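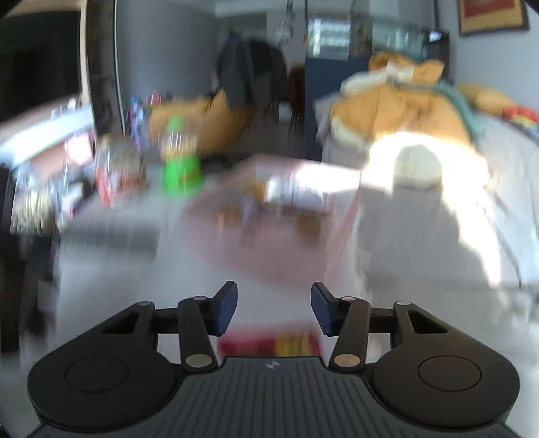 Figure 2. Hand-held gripper with two linkage arms, seen from behind and above, in a sunlit bedroom.

4.2 Living with the piece while it learned the room

I should say up front that this section reads more like a diary than a results section, and I'm fine with that. The numbers are in 4.3. What I want to get down first is how Zisateo behaved once we hung it and left it running, because a lot of what we ended up changing came from sitting under it with a cup of tea and noticing things!

Zisateo is a ceiling piece, a soft canopy made of 76 fabric cells, each with its own small fan and a strip of warm light. When people come in and move around, the cells fill up or sag, and the light goes up or down with them. We drew it as one big lung. In practice it looked more like a crowd of people who can't agree on when to breathe, and I got very fond of that (my co-author Wondimu Hailu did not, at first, and we argued about it for most of February).

The first version reacted to everything. Somebody shifts in a chair, a cell puffs. Somebody coughs, three cells puff. It was fun for maybe a minute and then it got tiring, a bit like talking to a person who nods too much. So we added what we call the Gutham delay, which is just a waiting rule. A cell has to see the same kind of movement twice before it does anything, and then it has to ask its neighbors if they saw it too. If they didn't, it only brightens a little and stays flat. That one rule did more for the feel of the piece than all the nice easing curves I'd spent weeks on.

The sound took longer. Our first sound layer, Tsikata, gave each cell a pitch, low in the middle of the canopy and higher toward the rim. On my headphones it was lovely. In the room it was mud, mostly from the fans, which hum right where I'd put the low notes. I moved everything up, then it was shrill, so I moved it halfway back and took out every other voice. What's in the piece now is thin and a little breathy and you can miss it completely if people are talking. Wondimu thinks it should be louder. I still like that you have to stop talking to hear it.

We logged 702 visits over the whole run, counting a visit as anyone who stayed under the canopy long enough for at least one cell to fill. People who walked straight through aren't in there, and I'm sorry about that now, as they'd have told us something too. Groups tended to spread out to the rim and then drift in. People on their own went right to the middle and looked up. A few lay down on the floor - we had a rug there by the second week, and after that lots of them did.

One Tuesday the controller dropped half the canopy and we didn't catch it until the afternoon. The left side hung there dark while the right side carried on as normal. Visitors that day stayed longer than usual, and several of them told us they thought the two sides were meant to be different moods. I don't want to build a theory on a loose connector, but it did push us toward Billel, the mode we describe in section 5, where part of the canopy rests on purpose and the resting part moves around slowly over the day.

A small note on repairs for anyone planning something like this. Fabric cells leak at the seams long before the fans give up. We restitched some 2 cells a week, always from a ladder and always before opening, and we'd have saved ourselves a lot of bother by making every cell come off with a single clip. The next canopy has the clip.

Related items
Breathing rooms: soft structures that answer back
Fan noise and quiet sound in small galleries
Slow light, slow visitors
Notes on stitching air-filled fabric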